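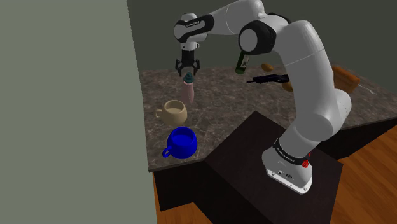
Counter clearing task, sim kitchen, arm over the pink bottle with gripper open.

Ticket: counter clear-off fails on second object
Project: Galtel household chores benchmark
Component: grasp planner / task sequencer
Opened: 2022-12-25
Status: open, workaround available
Severity: medium

Summary

Task is "clear the counter." The policy handles the tall bottle at an acceptable rate and then stalls or drops on the mugs. Reproducible in simulation. Not yet tried on hardware.

The Skillside report wants a yes or no on whether a single fixed arm can clear a kitchen counter unattended. Current answer is no. Details follow so the answer can be checked.

Environment

Single arm on fixed pedestal, two-finger gripper, L-shaped marble counter. Objects: pink bottle with teal cap, beige mug, blue mug, green wine bottle (tilted), roll, long black handled item, basket. Planner is the Dundach build from September. Grasp scorer is Shojaei, default weights.

Results, baseline

Episodes run: 3,981
Full clear, no intervention: 21
Partial clear, pink bottle only: 1,037
Remaining episodes ended in timeout, drop or collision stop before the bottle was placed, or after the bottle plus at least one other object. The logger does not separate these. See open item 2.

Log

Entry 1. Suspected the top-down approach. The planner prefers a vertical grasp on everything. Fine for the bottle, which is narrow and presents its cap to the fingers. On a mug the same approach puts one finger inside the rim and one outside, and the score depends on where the handle is. Both mugs have the handle to the left in the start state. Forced a rim grasp on the side opposite the handle. Drops went down, collision stops went up. Net change small.

Entry 2. Collision stops traced to order. The blue mug is nearer the counter edge than the beige one, and the beige mug is close to the bottle. If the sequencer picks beige first, the open fingers brush the bottle on descent. Fixed order to bottle, blue, beige. Brushing no longer appears in the collision log for that pair. Sequencer still ignores clearance when choosing its own order.

Entry 3. Wine bottle. Pose estimate is unstable at the tilt used in the start state. The scorer returns an upright grasp, fingers close on air or on the neck, and the bottle rolls. Added a tilted template. Estimate settles, but the wrist then reaches its joint limit on the way to the drop zone. Tried two alternate drop zones. One is reachable.

Entry 4. Long black item behind the lower link. From the home pose the arm hides part of it from the scene camera. The detector either misses it or reports a shorter object with the center in the wrong place. Added a look pose with the arm swung left before each detection call. Costs time on every cycle. Detection is now stable. Same fix helps with the small brown item next to it, which had no label in any earlier run.

Entry 5. Reran 1,000 episodes with entries 1 through 4 applied. Full clears improved but are still well short of the acceptance threshold. Most failures are now timeouts. The look pose is the main cost. Raising the time limit would move the number, and I don't want to do that without a decision on what limit a household would accept.

Workaround

Set order manually, enable look pose, exclude the wine bottle. Good enough for demo recording. Do not quote demo numbers as task numbers.

Notes on scope

The start state is easy compared with a real counter. No liquids, no stacked dishes, no crumbs under the roll, nobody reaching in. Wiping is not modeled at all, and most people would count wiping as part of the chore. Shop-floor bin picking with the same planner does better, mainly on account of known parts and a fixed pick order. I would not carry that result over to kitchens.

Open items

1. Sequencer should use clearance when ordering picks.
2. Split the failure category in the logger by cause.
3. Decide time limit.
4. Cord at the right of the counter has no collision body. Confirm whether it should.
5. Randomize mug handle direction. Entry 1 numbers are only valid for handles left.

Assigned to planner queue. Items 2 and 5 block the next rerun.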